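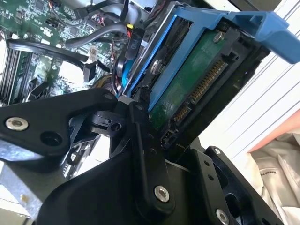
Filed under: Elections & Public Opinion | 5 comments

4.2 Do people trust the count?

I went into this part of the survey expecting a fight over paper and screens, and what I got was much messier. We put the same question to all 3118 people in the Prargate sample: would you be happy for your council vote to be counted by computer? Most of them said yes, then spent the comment box telling us why they shouldn't have. I read every one of those comments (it took most of January, with a lot of tea) and they changed how I think about the headline numbers.

Take the paper trail. 79 per cent wanted a printed slip kept somewhere, and that held up among people who had just told us they were fine with a computer count. I'd call that wanting a receipt. You can like the till and still want the bit of paper, and I don't think the two answers clash at all.

Age did less than I'd hoped, which is annoying, as I'd built half a chapter on it. The oldest person who answered was 92 and she was keener on machines than my own students are! Party didn't do much either. What did matter was whether someone had ever watched a count in person -- those people were calmer about everything, whichever method we asked about.

Figure 3. Inside a desktop computer with the case open.

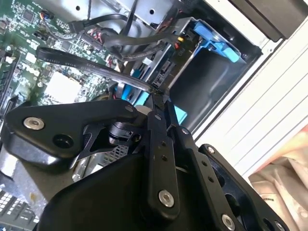 Beatriz Loureiro thinks I'm being too kind to the question itself, and that "counted by computer" could mean a scanner reading paper ballots or a vote that never touches paper in the first place. Ask about those separately, she says, and the yes group may well split down the middle.

She has a point. Our wording came straight from the old Bettencourt questionnaire, and I kept it so the two sets of answers could be compared. I'd do that again, but I'd add a second item straight after it -- something plain, like "and would there be a paper ballot?" The split-wording test in section 4.3 gets part of the way there, though only for the postal voters.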